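Clothing Swap Returns to Petek Street Hall for Its Biggest Fall Yet

Saturday, September 7, 2024

If you have walked past the old Ullent building at any point this week, you have probably noticed people going in with full bags and coming out with empty ones. The Ullent Neighborhood Clothing Swap opens its doors again this morning, and by the sound of things it will be the fullest one the town has had since the event moved there from the library basement.

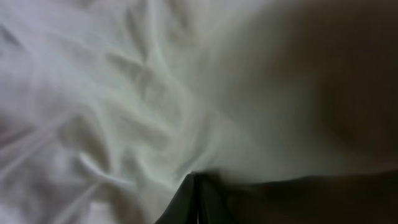

Drop-off began on Monday and closed last night at eight. Citlali Cárdenas, who started the swap with a few friends from the Petek Street block association, said 119 households signed up to bring something, up from 100 last fall. "People kept calling in July to ask when we were doing it," she said. "I hadn't even bought the coffee yet."

The rules are the same as ever, and they are easy ones. Everybody who donated gets in at nine. Everybody else is welcome from eleven on, whether they have brought anything or not, and there is no charge either way (a jar by the door takes whatever you feel like putting in it, and the money goes toward the hall rental). Baby clothes and kids' coats are in the front room this year, where there is more space for strollers.
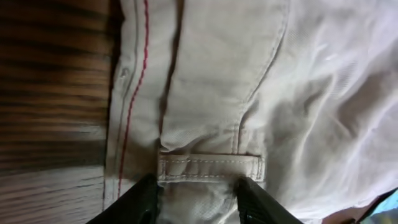 One thing that is new is the mending corner. Lumturie Kelmendi, who ran the alterations counter at Pludari Cleaners for 21 years before she retired this spring, will be there until two with her own sewing machine and a great big tin of buttons. She will shorten a hem or fix a seam while you wait, as long as the line stays reasonable, and she is happy to show anyone who asks how to do it at home. 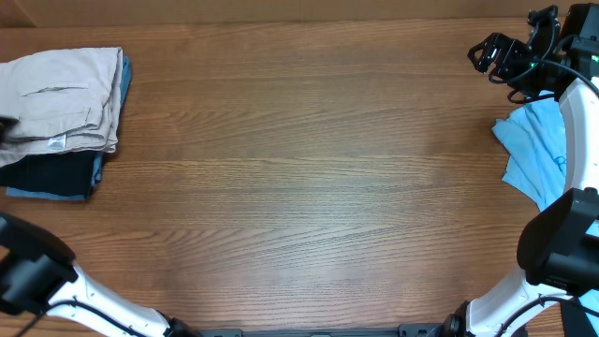
Cárdenas is hoping to see more everyday clothes go home with people this time, the sort you can wear to work or school and throw in the wash without a second thought. Party dresses always get plenty of attention, she said, but a folded pair of khaki trousers with the care label still in them is what families come back asking for. Men's sizes have been short in past years, so late donations of those will be taken at the side door until noon.

Whatever is left at four goes to the Roltia thrift shop, which is sending its van. Parking is free behind the hall, and the number 6 bus stops across the street.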